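Workshop > Notebooks > Tables and storage > February

February, started 9:40

Continued from the page before. The question is still the same: if the light table with the rounded corners can stay as the tidying table, or if we must put a mat on it. Dalia Liepiņa wrote to me in the evening that she does not like mats, they move and the corners roll up. I also do not like them very much, but I want to see first what the wire basket does to the surface.

For who reads this later, the table is the Stougaard one, inventory number 863. The old white table went to the Ruronine room and it will not come back. The Breken shelf stays for now along the corridor wall, please do not put baskets on the lowest board, it bends.

What I did before the break:

Cleaned the top with the mild soap and a soft cloth, then once more with only water. I let it stand until it felt dry under the hand. I cleaned also inside the cable hole at the back, where there was dust and one paper clip.

Put the black basket on the left side, lengthwise, so that the long side goes from the back to the front. We had it before across the back, and then one has to reach over the hole and over everything else that lies on the table. Lengthwise is better for me. Dalia is left-handed and she says that for her it is the same or even a little better.

Turned over the basket and passed a finger along the bottom rim. There was one sharp place where the wire ends, near a corner. I took it down with the small file and then with fine paper. After this I could pull a nylon stocking over it and it did not catch. I recommend the stocking, it finds more than the finger.

For the contents I took long flat cartons from the kitchen cupboard. They are a good test because they are almost too long to turn around comfortably in a small place. If the carton lies flat in the middle of the table, pointing to the front edge, it can go to the basket without turning, only sideways and up over the wall. If it lies across, it must be turned first, and then it hits the rim quite often. So I made a rule for the start position: flat, lengthwise, middle. The same direction as the basket.

Small thing about the carton with red, blue and white: it is easy to see on this table. The plain brown ones from Hoven are not so easy, in strong daylight they look nearly the same as the wood if one comes from the window side. I would use the printed ones when somebody new is learning the layout.

11:15, pictures of the table:
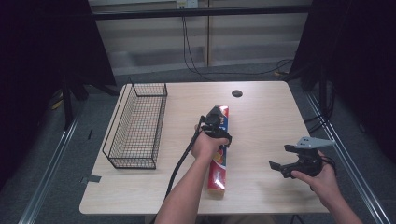
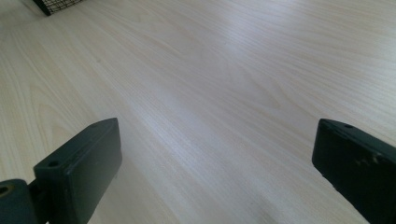
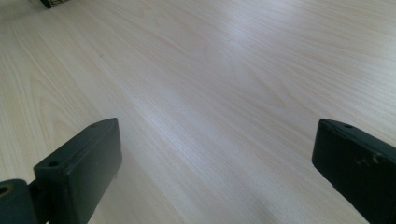

Table top, three views. Carton and whole basket in the first; the second and third are close over the wood, with the bright patch of daylight.

About the light. In the bright patch the grain goes almost away and one sees only white. On the left, where the grain makes these long arches, it is much easier to judge the surface. I thought first that the finish was worn in the middle, because it looked so pale there. Then I moved my head to the other side of the table, and the pale place moved with me. So it is only the shine. The finish is smooth everywhere I touched, and I could not find with the nail any edge or soft place.

This is important for checking scratches. If we look only from the front, we will miss everything that is under the shine. Please look from two sides, or hold a piece of cardboard between the window and the table. I wrote this also on the paper inside the cupboard door.

In the second picture there are a couple of very small dark specks on the wood, left of the middle. I went back to look for them after and I am not sure I found the same ones. One that I found came off with the cloth, another one I think belongs to the wood. I will not write them as damage.

Sliding test of the basket, after the break. I pushed it 50 times forward and back along its own length, a short way, with cartons inside for weight. No line that I can see from either side. Then I pushed it sideways, which is not how we will use it, and there I got one very fine line near the left edge. It is thin like a hair and it goes against the grain, and for this reason one sees it. It can be that I did not file enough on that corner. I filed again but I did not repeat the sideways test, I did not want a second line.

Conclusion for the moment: no mat. But lift the basket, do not push it. I ordered thin felt strips, 5 mm wide, to put under the rim. They may look ugly through the wires. If Dalia finds them too ugly we can try clear ones.

She asked also how long such a surface can live. The seller's paper says over 2,000 wipings with mild soap, but it does not say what kind of cloth, so I do not know what to think about this number. I wrote to them with the question.

Still open:

- The piece of gray tape at the front left corner. I left it where it is. Dalia put it there as a mark for the table position and she wants to keep it until the floor is marked too. When it comes off, use the plastic scraper and not the metal one.

- The table stands on carpet and moves a little when one leans on the front edge. Perhaps wider feet. I must measure the legs.

- Baskets with higher walls: tried one quickly, the long carton has to be lifted too much. Put back on the shelf, second board.

- Ask Dalia for the name of the soap, the bottle is nearly finished and the label is not readable any more.

15:20, stopped. Cartons are in the kitchen cupboard again, file and fine paper in the top drawer. The key of the drawer is with me.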